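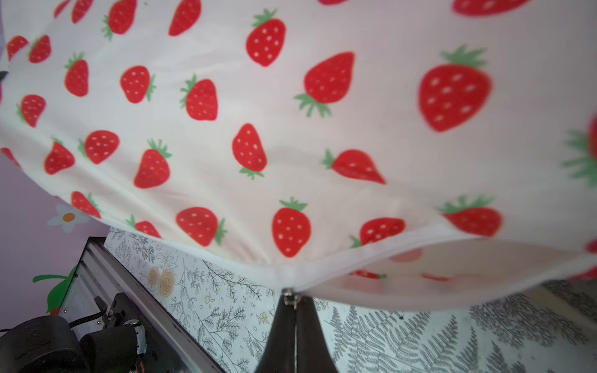 Unit 4. Demonstrating Cloth Tasks with Two Arms

Course: Robot Learning from Demonstration, Custport Technical School
Handout for the practical part, November 2021

4.1 Purpose of the unit

In Unit 3 we showed the robot how to move hard objects. A block keeps its shape when we lift it. A cloth does not, and the student must learn to demonstrate with this in mind. We work at the Pusura station, which has two arms and one operator. The operator moves two hand controllers, and the arms follow.

Please read the whole handout before your first turn at the controllers.

4.2 The station

Both arms are fixed to the same rail at the front of the bed. Each arm can reach the middle, so they can also hit each other there. Agree with yourself before the start which arm will go first into the middle, and keep the other one back. 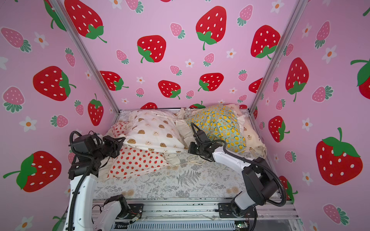 Figure 4.1. Both arms over the pillows. The right gripper holds the lemon print.

The control program is called Zivby. It saves the joint positions of both arms together with all the camera views. One saved run is called an episode. Our course set has 502 episodes at this moment, and 41 of them are marked as "do not use". The most common reason is a long stop in the middle of the run, when the operator was thinking.

4.3 Grasping a cloth

Close the gripper on an edge or on a fold. If you press on a flat part, the fingers slide over it. Before you close, look at the wrist view and check that there is cloth between the two fingers. From the side view this is very hard to judge.

With one gripper you hold one point only, and the rest hangs as it wants. Lift slowly, wait until the swinging is small, and then bring the second arm to a free corner.

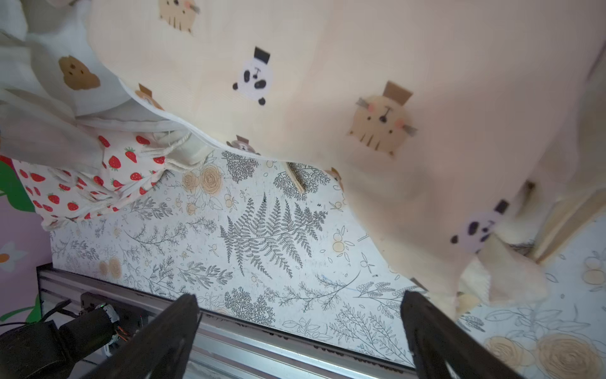
Figure 4.2. Wrist view with the fingers open. Several printed cloths lie over each other.

When cloths overlap, choose the top one. If you pull a lower one, the whole pile moves and the episode becomes difficult to use. Prints help the operator to see where one cloth ends and the next begins, but folds can hide the border. Move the wrist a little to the side if you are not sure.

4.4 Working near the walls

Soft things often collect at the side of the bed, and there the gripper has little free space. Come from above, with the fingers parallel to the wall.

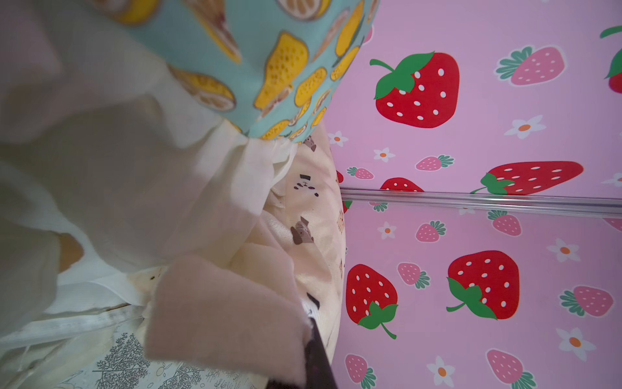

Reduce the speed to level 2 before you go down. When you feel resistance in the controller, stop and open the fingers. Do not push further. The Sperling motors in the wrist switch off under too much load, and after that the episode is lost.

4.5 Before you save

Watch your run once in Zivby. Write in the notes field which cloth you took first and which arm you used. If you made a mistake and corrected it smoothly, keep the episode, the robot can learn from the correction also. If you dropped a cloth outside the bed, mark the run and repeat it.

Homework: read section 4.3 again and bring a written plan for one episode, half a page is enough.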